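Search this site Go

Bread Baskets, Round One
April — by Endang Chin

I've been hunting for a new basket for our Saturday bread table, and this caramel-colored one keeps winning me over. I love a chunky braided rim!
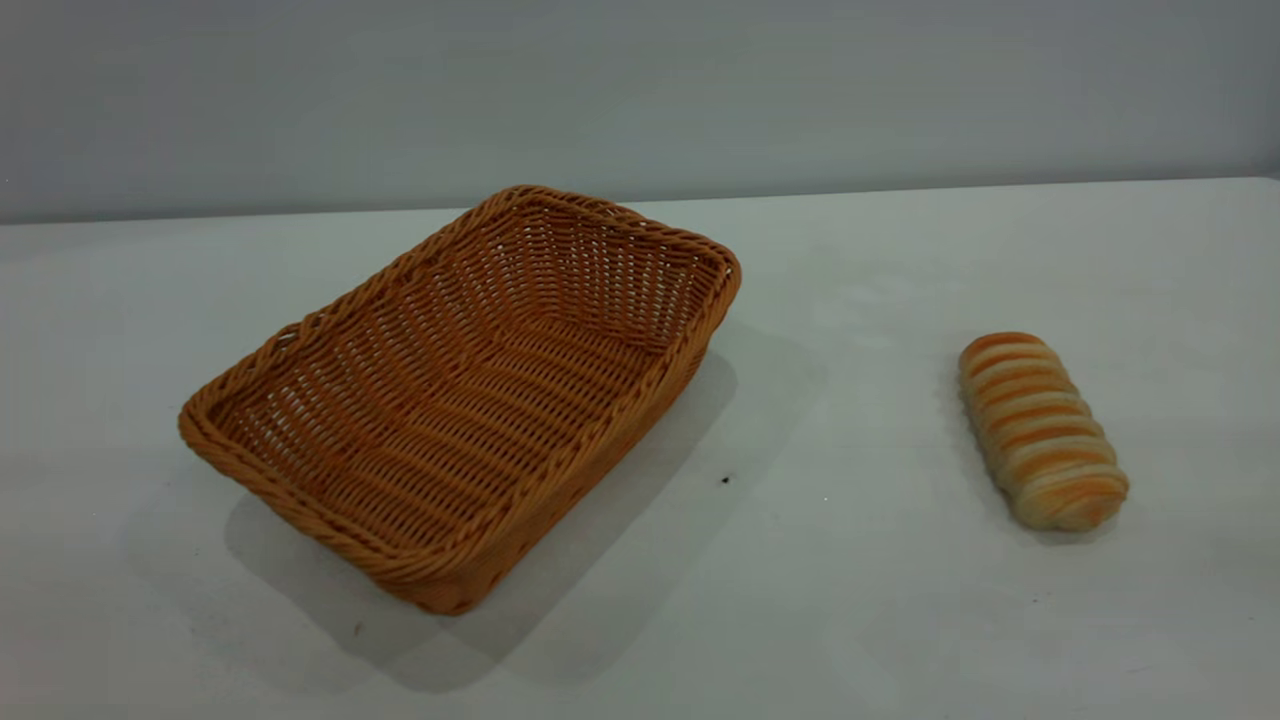
The weave up close
Tight over-and-under sides that flare out toward the top, so a long roll should be easy to grab. I'd line it with a plain napkin — crumbs will find those little gaps, believe me.

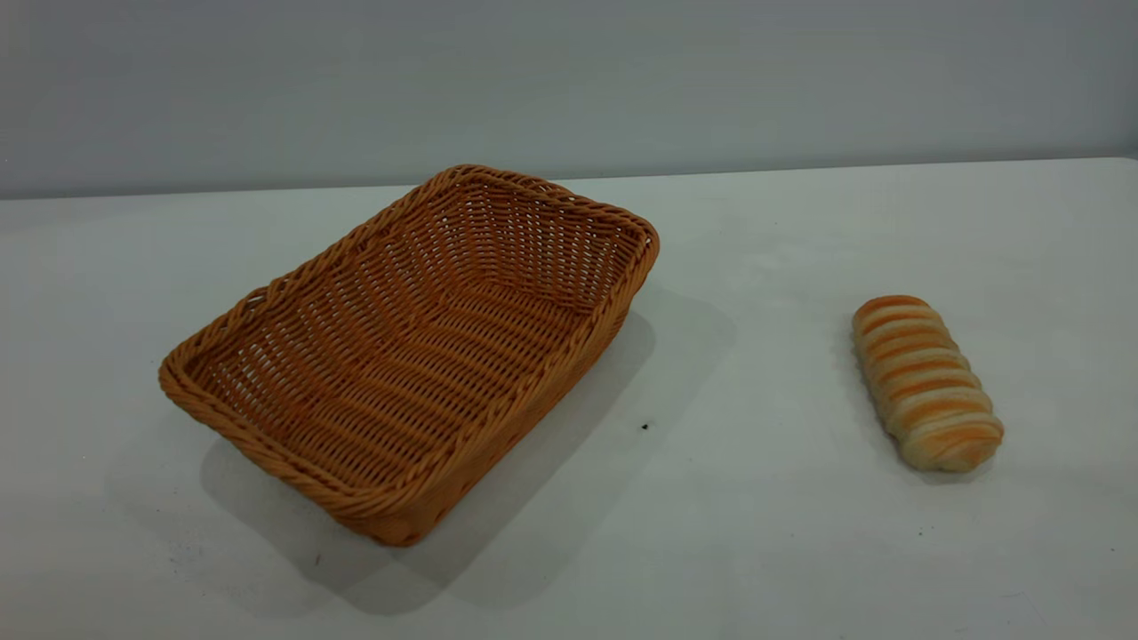 Basket and roll, before I settle on a napkin color.

Contact Endang | © Clinley Table Notes | Back to top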